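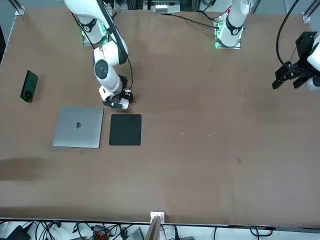

Is a paid trip-cover comparison tool worth it if you only travel a couple of times a year?
For me it was, mostly on account of the claims folder, which I didn't even know was included when I signed up.

I've been using Udalier for two trips now, one to see family and one that was supposed to be a vacation and turned into a lot of waiting in airports. It's a web tool that reads travel insurance policies, lines them up next to each other in plain English, and then keeps your paperwork in one place if you end up needing to claim. It doesn't sell insurance. You still buy from whoever you like, which I appreciated, and I never once got a pop-up pushing me toward a particular company.

Setting it up

You type in where you're going, how long for, who's coming and what you already have (a credit card benefit, something through work, a yearly plan). Then you upload any policy you're thinking of buying. My first upload was a 121-page PDF that I had owned for a year and never read past the cover letter. Udalier chewed on it while I made coffee, and when I came back there was a one-page summary with every line linked to the paragraph it came from!

Those links are the part I trust most. I checked a bunch of them by hand, and the summary matched the wording each time. One line about "reasonable delay" was marked as unclear, and when I read the original paragraph it really was a muddle. I'd much sooner have a tool tell me it can't make sense of something than have it guess.

The side-by-side view

This is where I lost an entire evening, happily. You pick the things you care about and it builds a table: medical limit, baggage, missed connection, rental car deductible, all of it. Gemma Barbieri, my travel partner on the second trip, has a knee that's been operated on, so we added pre-existing conditions and watched two of our favorites drop right to the bottom. One of them looked wonderful on price. It also wanted a doctor's letter dated within 30 days of departure, and we would have missed that completely.

You can color the cells yourself and leave notes, and you can share the table with a link. Gemma wrote "no way" next to a baggage limit and I couldn't argue with her.
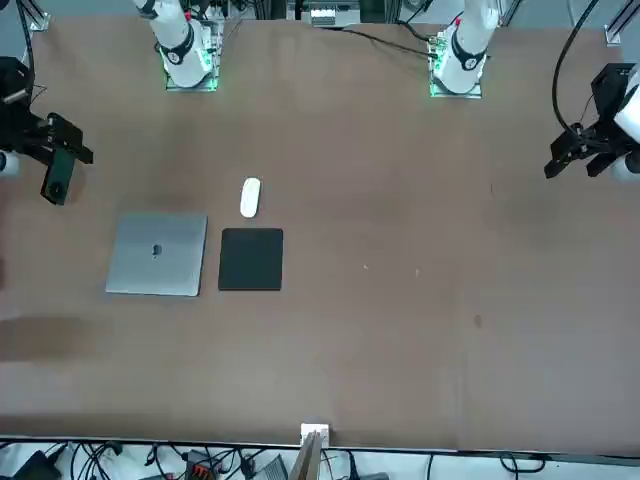
Keeping claims in order

Okay, the claims folder. You forward receipts and airline emails to a private address and they get sorted by trip and by type of expense. On our way home we were stuck overnight in Peltandale, and I sent things along as they happened - hotel, two sandwiches, a very expensive cab. By the time I sat down to fill out the insurer's form, everything was there in date order, and the tool had a checklist of what my policy asked for. I was missing a written statement from the airline giving the cause of the delay. I requested it that same night and had it the next morning.

The insurer still took its time, and no app is going to change that. But I didn't get a single "please provide" email, and on my last claim, years ago, I must have gotten a dozen.

What I'd change

The phone version is cramped. The comparison table wants a big screen, and on my phone I kept scrolling sideways and losing track of which column was which. There's also no way to merge two travelers' profiles, so Gemma and I each had to type in the same flights.

It's weaker on policies written in other languages. Brunello Marino tried it with an Italian one and told me the summary was readable but skipped the sports section, and he bought that policy for skiing. Support did write back to him (a person named Justinas Rätsep, very friendly) and said a fix was planned for August. I can't say how it is now.

How it stacks up against Fetance

I used Fetance before this. It's free and it's faster if all you want is a price list, and for a weekend away I'd probably still open it first. It won't read a document you already own, though, and that's the thing I needed. If you've got a card benefit you're half relying on, upload that one before you do anything else - mine covered a lot less than I'd been telling people for years.

I've renewed, and Gemma has her own account now.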